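Setting up seating detection for processor placement

Guidance for operators and integrators
Last reviewed: Jul 31, 2025
Page owner: Ilse Baumgart, Kapoor Automation Support

Purpose

This page explains how to set up the seating detection routine in the Piltholm cell controller. The routine decides whether a processor has reached a level position in its socket before the fingers are opened. It applies to all cells running the Prostside motion library with wrist vision enabled. Cells that place memory modules only should follow the separate memory guidance.

Before you begin

You will need operator access to the controller, a completed hand-eye calibration for the wrist camera, and a board profile for the motherboard in use. Board profiles are held in the Fotico library. If no profile exists, please request one before carrying out the steps below, as a profile copied from a similar board will not give reliable results.

All first runs must be made with a scrap processor and a scrap board.

Step 1. Load the board profile

Open the Profiles page and select the board. Confirm that the socket outline is drawn over the live view in the correct place. An offset along one side only usually points to an old calibration. An offset along both sides usually means that the board is not fully against its stops.

Step 2. Choose reference features

The routine compares the edges of the processor with fixed features on the board. Select at least three of these from the live view. The inner edges of the metal retention frame are preferred. Standoffs and mounting holes are also acceptable. Do not select cables, or parts of the board where the image is washed out by light. Memory slots may be chosen as a direction check, but should not be used to measure height.

Step 3. Mask the fingers

The fingers hide part of the processor at all times during placement. Draw a mask over each finger and over the gripper body, then save it with the profile. The mask should follow the fingers closely. A loose mask removes edge data that the tilt estimate needs, and the controller will report "Insufficient edges" even when the view is good.

With the processor held at the socket, pause the program and check the mask against the live view. One finger should be masked at the left edge of the processor and the other at its lower right side. The lower edge of the processor may be lost behind the gripper, and the estimate should then be made from the edges that remain in view. Gold contacts visible in the upper part of the socket must be left unmasked. 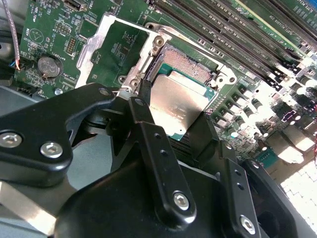
Step 4. Set the tilt estimate

Go to Perception, then Seating, and enter the following values:

Frames averaged: 100
Exposure: 3000 microseconds
Minimum edge points: 333

Select Apply and wait for the status line to read "Ready". If the heat spreader appears as a single bright patch, reduce the exposure in small steps until its outline is clear. Values above 3000 are not supported by this routine.

Step 5. Set the release condition

The fingers must open only when the tilt estimate and the force reading agree. Under Control, set Release Mode to "Both". The setting "Either" is kept for older programs and must not be used for processors.

Set the placement timeout to 1140 milliseconds. When the timeout is reached without agreement, the arm holds its position and calls the operator. It does not retry.

Step 6. Run the check program

Start the program named seat_check from the Tools menu. It will carry out a set of placements and write a report to the job folder. Review the tilt plot for each placement. A line that settles and then steps upwards suggests that a finger has dragged the part on release, and the opening speed should be lowered.

Fault messages

Insufficient edges: review the mask drawn in Step 3, then the exposure.

Reference lost: one or more features from Step 2 cannot be found. Choose different features and save the profile again.

Disagreement at release: the force reading has reached its limit while the tilt estimate remains high. Do not override this message. Remove the part by hand and inspect the socket contacts before continuing.

Changes to this procedure

The "Either" setting will be withdrawn in the November release. Sites with programs that still depend on it should contact Kapoor Automation Support through the usual service form, quoting the controller serial number and the name of the board profile.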